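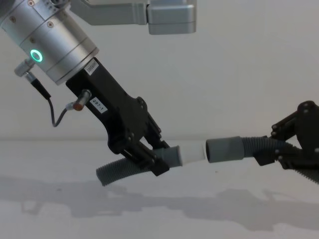

Fig. 5.1. Gray corrugated hose. Note the regular spacing of the ridges.

Tue 26 May
Svenja Lindemann

Home Maintenance Basics, Session 5: Ribbed hose, where it goes and how it goes wrong

Okay, hoses. I know the sign-up sheet said "washers, dryers and vacuums," and we'll get to all of them, but I've taught this course enough times to know that half the trouble people bring me is in the hose and the machine is fine. So we do hoses first. Bring these notes on Thursday because we'll be cutting things, and I don't want to repeat the part about the cuffs.

Why the ridges

Take a smooth plastic tube, a garden hose will do, and bend it tight. For a while it curves nicely and then all of a sudden it folds flat on the inside of the bend. That fold is a kink, and once a tube has kinked in one spot it likes to kink there again. Now do the same with a corrugated one like Fig. 5.1. On the inside of the curve the ridges crowd together, on the outside they spread apart, and the round shape of the tube survives. You can use a pretty thin wall and still have something that bends around the back of a cabinet (and doesn't collapse when there's suction on it, which matters a lot for vacuums).

You pay for it in a few ways. Ridges on the outside often mean ridges on the inside too, so water or air has a rougher trip. Stuff settles in the grooves – lint, hair, soap sludge, coffee grounds if you rinse your filter where you shouldn't. And the wall is thin, so a ribbed hose rubbing against a sharp cabinet edge for years will wear through at the top of a ridge. Kamran Jafri, who took this course in March, found his leak exactly like that: one tiny hole, right on the crest, facing the wall where he couldn't see it. He'd already replaced a perfectly good pump!

Two kinds of ridge

Please look at this before you go buying or cutting anything, it trips everybody up.

Annular. Each ridge is its own closed ring. Follow one with your fingernail and you come back to where you started. Lots of drain hose is made this way.

Spiral. There's one ridge winding the whole length like a screw thread. Vacuum hose is very often spiral, and some of it has a wire or a stiff plastic strip inside the ridge. If the end cuff screws on, it's using that spiral as the thread.

I'm not going to tell you which kind the figure is, you can't do the fingernail test on a page. We'll pass real ones around.

Where you'll meet it at home

Washing machine drain. Runs from the back or the bottom of the machine to a standpipe or a sink. There's usually a plastic hook that holds the U shape at the top. Read your manual for how high that loop has to be and write the number on a bit of tape on the side of the machine. Too low and the water can siphon out while the machine is trying to fill, so you get a washer that runs and runs and never seems to have enough in it.

Dishwasher drain. Same idea, thinner hose, worse access. It wants a high loop under the counter, strapped up with a clip so it can't sag back down when somebody shoves the dish soap in.

Vacuum cleaner. Gets bent more in one afternoon than a drain hose does in its life. It nearly always splits right next to a cuff, at the end you hold or at the end that plugs into the body.

Portable air conditioner exhaust. Big, wide, very stretchy. Keep it as short and as straight as you can manage. Pulling it out to full length just to reach a nicer-looking window costs you cooling.

Dryer vent is its own session and I'd like you not to use anything from this handout on a dryer. Plastic ribbed hose doesn't belong on one. Lint plus heat, enough said.

Measuring

Three numbers and people always forget the third.

Inside diameter of the cuff, because the cuff is what slides over the spigot. The ribbed part can be a totally different size, so don't measure there and hope.

Length, laid out relaxed. Stretchy hose will happily lie to you. Lay it on the floor, let go, then measure. The practice pieces I hand out are 80 cm relaxed, and every class has somebody who gets a meter out of one by pulling.

The other end! The two ends are often different. A washer drain hose can be wide where it meets the pump and narrower where it goes in the wall, or one end is straight and the other has an elbow. Write both down, with a little sketch.

If you have the old hose, take it to the store. I mean it. Put it in a bag, it'll drip in the car.

Cutting

Some hose has plain sections every so often, a smooth bit between stretches of ridges, meant for cutting. Cut in the middle of the smooth bit and you have a ready-made cuff. If there aren't any smooth sections, cut in the valley between two ridges and keep going around in the same valley. With annular hose that's easy, the groove steers the knife for you. With spiral you'll drift, so go all the way around and then make one short cut across to meet your start. If there's wire in it you'll need side cutters for the last bit, and tuck the sharp end back under before the cuff goes on.

Sharp blade, light pressure, a couple of passes. Hold the hose behind the blade and never in front of it. Selim Uçar will be going around the room with the good knives and he's stricter than I am.

Clamps

A clamp goes on a smooth cuff. It doesn't go on ridges. I've seen people crank a worm-drive clamp down over the ribs until the screw strips, and it still weeps, of course it does, there are channels under the band for water to sneak through. Slide the clamp on BEFORE you push the hose home (we have all forgotten), push the cuff all the way on, back the clamp a little way off the end, then snug it up. Stop when the cuff just starts to bulge beside the band.

Cleaning

For a vacuum hose, take it off at both ends and hold one end up to a window. If you can't see light, there's a sock in there. Straighten the hose as best you can and push the clog out with something blunt – a broom handle is fine, a coat hanger isn't, it goes right through the wall. Then warm soapy water, rinse, and hang it over the shower rail until it's properly dry inside. Give it a full day. The grooves hold on to water and a damp hose smells like a wet dog the next time you vacuum.

Drain hoses I don't bother cleaning unless they're slow. Bucket under it, towel under the bucket, machine unplugged, water shut off. A bottle brush gets the first stretch at each end, and that's where most of the gunk sits anyway.

Tape?

A wrap of tape on a split vacuum hose will get you through the weekend. Ribs make it hard to seal, so press it down into every valley. On a drain hose, no. Replace it.

For Thursday

Bring one hose from home, clean and dry, any kind. Do the fingernail test and write down which kind of ridge it has. Measure the three things above. Look at both cuffs and mark any pale, stretched-looking spots with a pencil, those are often where the split comes next. If you've got nothing you can unplug for a day, tell Inna Hnatiuk at the front desk and she'll put you down for one from the box.

We're in Room 16 again, use the side door.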